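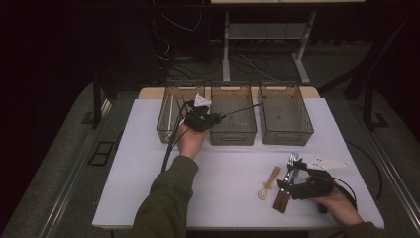

The Sorting Table

My aunt Saimi left me the cafe at Fademside, which was a surprise to everybody and most of all to my cousin Pentti, who'd been telling people for years that it would be his. He drove down from Corcombe on the fifth day I had it and sat in the window with his coat on, drinking my coffee and looking at the ceiling as if he was pricing it.

"You've never run anything," he said.

I said I'd run the school fete, two years in a row. He let that sit.

What I couldn't work out was the baskets. Saimi had three of them, brown mesh things you could see straight through, and they lived in a row at the back of the white table where the cutlery got sorted. No labels. I'd been chucking forks in one and knives in another and feeling pretty pleased with myself, and then Rochelle Bolger came in for her shift, tipped the lot out and started again without a word.

"What's wrong with knives?" I said.

"Nothing's wrong with knives. They go with their fork."

She showed me. A fork and a knife with the dark wooden handles, side by side, and you kept them together. Serviettes to the left. The thin white sticks went left too, standing up against the side, and if you laid them flat she'd stand them up again the second you turned your back (I tested this, more than once, because I am forty-four and childish).

"And the one on the right?"

"Leave that one."

"What's it for, though?"

"Saimi left it, so we leave it."

Well, you can imagine. I lasted until closing. Rochelle had gone for her bus, Pentti had gone off to look at the drains for reasons of his own, and I picked the thing up and turned it over. Stuck underneath was a strip of masking tape with Saimi's handwriting on it, all leaning backwards the way it did. It said: Aino, 13.

I didn't know any Aino. I rang Mum, who went quiet in a way I didn't care for and then said there'd been an Aino Aaltonen who washed dishes there, years ago, before I was born, and she and Saimi had shared the flat upstairs. There were two bedrooms in that flat. Mum mentioned this twice.

"What's the thirteen?"

"How would I know, love? Could be anything. Could be what she owed her."

I put the basket back in its place and tried to do the tips. I got a different total every time, so I gave up and wiped the table, and I was still wiping it when Pentti came back in with mud up one trouser leg. He looked at the row of baskets. He looked at me.

"Has she written?" he said.

"Has who written?"

He pulled out a chair, and for the first time that day he took his coat off. It was the colour of wet cardboard and he folded it very carefully over his knees.

"There'd usually be a card by now," he said. "Every August. You'd better put the kettle on."

So I did, and I got down the good cups.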